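4.3 문 열기 동작 가르치기 (Adar 양팔 키트)

공용 작업실에서 조립한 Adar를 기준으로 한다. 4.2의 손목 브래킷 체결과 손가락 영점 조정을 먼저 마친다.

1. 로봇을 수납장 앞에 세우고 바퀴를 잠근다.
2. 제어 프로그램에서 '교시' 모드를 선택하고 속도 제한을 400으로 둔다.
3. 수납장 문을 손으로 끝까지 열어 경첩이 걸리지 않는지 확인한다.
4. 오른손 손가락을 모두 편 상태로 문 안쪽 가장자리 근처까지 가져간다. 문에 닿기 전에 멈추고 '지점 저장'을 누른다.

주의: 팔이 움직이는 동안 문과 손 사이에 손을 넣지 않는다. 비상정지 버튼은 옆에 선 사람이 들고 있는다.
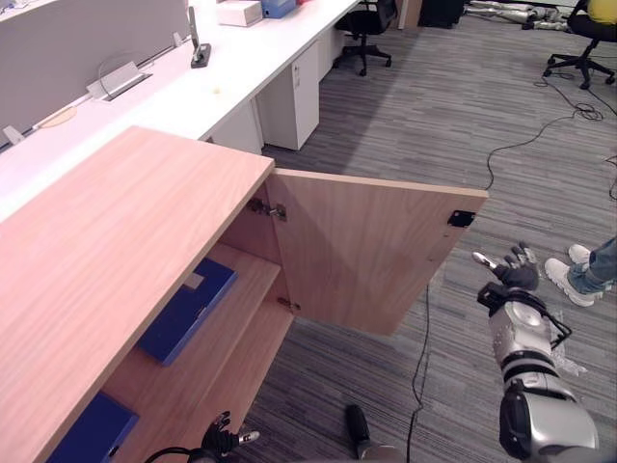 그림 8. 열린 문 안쪽, 검은색 캐치 판 근처에서 오른손을 편 자세

5. 왼손은 수납장 아래쪽 가까이에 두고 같은 방법으로 저장한다. 왼손 지점을 빠뜨리면 재생할 때 팔이 기본 자세로 돌아가면서 수납장 모서리를 칠 수 있다.
6. 문을 닫고 저장한 동작을 한 번 재생한다. 손끝이 문에 걸리면 4번으로 돌아가 지점을 다시 잡는다.

참고: 바닥 케이블은 로봇이 움직일 범위 밖으로 치운다. 선반 위 바인더는 그대로 두어도 된다. 오류 663이 뜨면 손목 커넥터를 다시 꽂고 2번부터 진행한다. Dritel 제어 보드를 쓰는 경우에는 재생 전에 전원을 껐다 켜야 저장한 지점이 반영된다.

다른 크기의 문에 맞춘 설정값은 Müzeyyen Yaman이 정리한 부록 B에 있다.

최종 수정: 6월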